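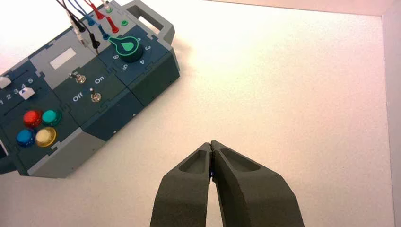
*the board on the white table, leads plugged in, knob pointer up and to the right*

**From:** Leonor Garcia
**To:** skodville-bench list
**Date:** January 17, 2021
**Subject:** Re: board layout, leads, the handle question

Quick one between two other things, sorry. Answering Sofia inline, then a couple of bits of my own at the end.

> Sofia Salgado wrote:
>
> Leonor, where does the handle actually sit on the board? I have the Quintela drawing and it shows the handle at the bottom, which can't be right.

Handle is at the top right corner, light gray, open loop. The drawing is upside down or it's from the older run, I don't know which. Go by the picture. I've written to Quintela to ask, no reply yet.

> Also the jacks. Kulthorpe want to know if they're by the handle or down the side, for the foam.

By the handle, along the top. Red one, then a green at the top, then the green ring jack a bit to the right and nearest the handle. Tell Kulthorpe the foam needs a proper cutout there. The last insert pressed straight down on the jacks and I had to trim it with a bread knife, not doing that again.

> Are we shipping with leads in or out?

Out. Please out. I know they look fine plugged in, but look how tight it gets up there – the plugs are all bunched together and the colored sleeves overlap. In a box that's just asking for a bent plug. Coil them loose, one twist tie each, in the flat bag that goes under the board.

> Which leads is it now? I have lost track. My list says white, blue, red and one black.

Your list is short a black. There are two. So white, black, black, blue, red. One of the blacks goes to the banana plug near the center of the upper panel, that's the one that always gets left off. Can you fix the packing sheet before it goes to Vondutora? They print it exactly as sent, typos and all, as we found out with "blakc".

> And are we keeping the green pointer? Someone on the Vondutora side asked for plain black to match the knob.

Keep the green. I had the plain one on for a week in the back room and couldn't tell where it was set unless I leaned right over. Big black knob, dark panel, black pointer, no thanks. With the green you can read it from the other end of the table. If they want to argue it they can write to the list, I'm not having it by phone.

Now my bits.

1. Panel color. The top panels are the dark teal blue and the housings are light gray, and I'd like it left alone for this run. Somebody floated lighter panels in the fall. They show every fingerprint and the labels would all need redoing.

2. Labels. The supplier wants a minimum of 2,000 on the roll and we need a fraction of that. Does anybody on the list want to split a roll? Otherwise I'll just buy it and we'll have labels until we retire.

3. Boards. We said 40 for the first batch and that's still the number. Skodville has the room till the end of February, after that the shelves go to somebody else and anything left there has to be moved. I would rather not be the one moving it.

4. Tables. If you're checking boards at home put them on something pale if you can. I switched to the white top and it's so much easier to spot the small stuff, dark bits especially. On the old brown bench I was finding things with my elbow.

Sofia, still waiting on from you: the corrected sheet and the foam sizes. Don't need the invoice yet, whenever.

Anyone else who has the Quintela drawing, please write WRONG HANDLE on it in pen so it doesn't wander back into the folder. Mine already has it. Will send the label price tonight if i get home in time, otherwise tomorow.

Leonor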